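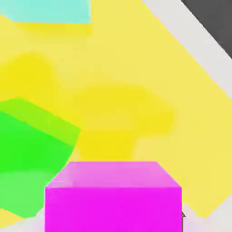
by Meifang Yuan
Filed under: Reading notes, Border history

I have been reading this month the memoir of a supply officer who served at the Ustura pass, in the years when two small hill states, Gumow and Stirnham, were quarreling over the ridge between them. My aunt bought it in a secondhand shop and gave it to me because she could not finish it. I finished it in four evenings, and since then I keep thinking about one chapter in the middle.

The chapter is about the wire. In June the Gumow side decided to put a fence along the watershed, so that there would be no more argument about whose patrol was standing where. On the map the watershed is a clean line. On the ground it is a wide back of stones and grass, and the water does not always know to which side it should go. The officer had to bring up the posts. He had 41 mules, and he writes their loads in a table that takes up nearly two pages. I must admit I read the whole table.

What happened next is told in different ways. The officer says that the Stirnham company came up to the fence at nine in the morning and that there was a shouting match, then pushing, and one lieutenant lost his cap. The Stirnham account, which I know only from an old article, says the posts were already 161 paces inside their land when their men arrived. The officer does not give any distance. For a man who wrote down the weight of each sack of flour, I find this silence interesting.

The shooting lasted two days. I will not retell it, he does it better, and he was mostly at the lower camp at Cha, hearing the guns and waiting for the mules to come back. The strongest page for me is the one about the telephone. The line to the capital worked only in the evening, so the order to stop laying wire arrived when the fence had been already on fire for some hours. I had always imagined that a border fight begins because somebody in an office wishes it. In this book the office is asking all the time what is going on.

He is less good on politics. His prime minister appears as a kind of weather – sometimes it is favorable, sometimes not. There is also almost nothing about the herders who used the pass every summer and who afterwards had to walk around by the southern valley. They get one paragraph on page 167, and a footnote.

My copy is missing the fold-out map at the back, only a strip of it is left by the glue. If any reader has the complete edition, I would be thankful to know whether the spring below the second post is marked, and on which side.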